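Valtirgate Shared Workshop - Members' Forum
Projects > Two-arm table build

Topic: Fingertips and sensor pads, request for comment

areeba_tarar
Posted 2018-04-06

Members are asked to review the present state of the gripper before further parts are ordered. The ribbed fingertip is fitted, and the tactile pads are mounted on the inner side. The bowl-handling program remains the first task to be completed, and the budget for this stage is limited to 2,000 in workshop credit.

The view from the wrist camera is attached for reference. 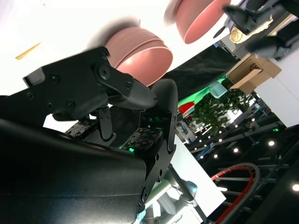 Wrist camera view, fingertips nearly closed, bowls beyond the upper jaw.

Comments are requested on two matters: the shape of the lower finger, and the blur in the camera view.

n_higuchi
I would recommend that the lower finger be left as it is. A rounded finger is suitable for the outside of a bowl. The blur is a question of exposure time and should be treated separately.

Isla Treloar
I must respectfully disagree on the first point. The two tips do not match, one being ribbed and the other rounded, and a thin rim may turn between them. On the Brondby arm we changed both tips together and recorded up to 12 fewer drops per session.

n_higuchi
The Brondby arm had no pads. The comparison is of limited use - the pads should report a slip before the bowl is lost.

tomoyo.m
Has the pad cable been given strain relief? The Skarden build lost 6 days to a broken connector in September, and the wiki page on this was never updated.

areeba_tarar
Strain relief is fitted at the pad end only. I will add the second clamp.

S. Noguchi
I support Isla's proposal, provided that the old finger is retained. The printer is reserved for the Yagi group until noon, after which a ribbed lower tip may be printed.

n_higuchi
I maintain my objection but will not delay the work. Please log both versions under the same test settings.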